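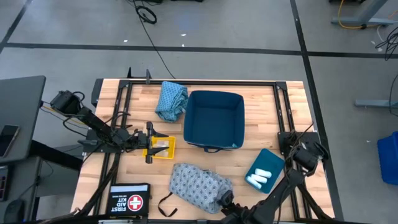
Filed under: Lists > Automation > Site Visits

Subject: Re: Open day at Avari, two-arm cell

Osaze Tijani wrote:

> Does anyone have notes from the November open day? I got there after the kit packing session and only saw the slides. I mainly want to know how the arms are mounted and whether they were running Skurkard or the older controller.

Osaze,

I was there for the morning session. Notes follow.

Mounting: both arms are fixed to a black aluminum extrusion frame around a light wood top, one coming in from the upper left and one from the lower right as you face the bench. Grippers on both, a parallel one on the left. Cables are bundled along the links on the left arm. The right side was less tidy, with a fair amount of cable hanging near the camera.

Software: Skurkard, current release. The older controller is still installed but they said it is only used for calibration.

Task: sort small medical supplies into containers. Parts on the bench included a first aid kit, a patterned fabric pouch, a yellow plastic tray with clear items in it, a teal tray with white cylinders, a folded cloth and a fabric bin. The operator said they have 227 recorded runs of this task and want up to 20 more per layout before retraining.

The fabric items are the hard part. According to the operator, the pouch shifts when a finger touches it, and the policy was trained mostly on rigid trays. Mwakyusa asked about force sensing at the wrist. The answer was that there is none, and grip is inferred from motor current.

Cycle time was quoted as 122 seconds for the full layout. I did not time it. The next session is on a Monday and takes 6 visitors, so write to the Dasano desk early.

Onyekachi Iyamu

Comments (3)

tfk_bench: Motor current is fine for trays. I would not trust it on cloth.

Osaze Tijani: Thanks, that covers both questions. Is the calibration done per arm or against the frame?

O. Iyamu: Against the frame, one arm at a time. They redo it whenever the top is moved.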